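Do you need the posh towel rail?

Every August the reno catalogues land in our inbox, and every August somebody asks whether the dark bronze bathroom fittings are worth it. I remain unconvinced, though I've softened a little since last year.

The Nolora showroom has a whole wall of the stuff, and Demetrio Vallejo, who runs the floor there, swears the oil-rubbed look hides fingerprints. Maybe. It also shows off every light in the room, and dried toothpaste isn't dark brown in my house.
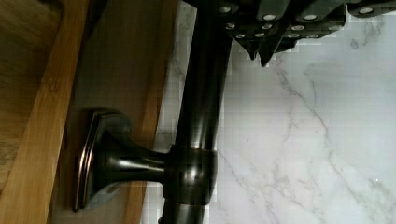 What to look at before you pay

Forget the colour for a minute and look at the joins. A glossy bar with a collar around it and a support arm that flares out like a trumpet is a handsome thing against pale stone. The flare can also cover a messy hole, so ask what's behind it. I'd want to know how the collar is held, whether it can be tightened later and who drills the wood if you can't.

Then ask about the finish. "Living finish" on a label can mean it will wear where your hands go. Some people like that. I'd want it in writing.

Taltik and Dereston both list bars in this colour. Neither could tell me how theirs looks after 700 days of wet towels. If you've had one up that long, drop us a line and say how it's faring.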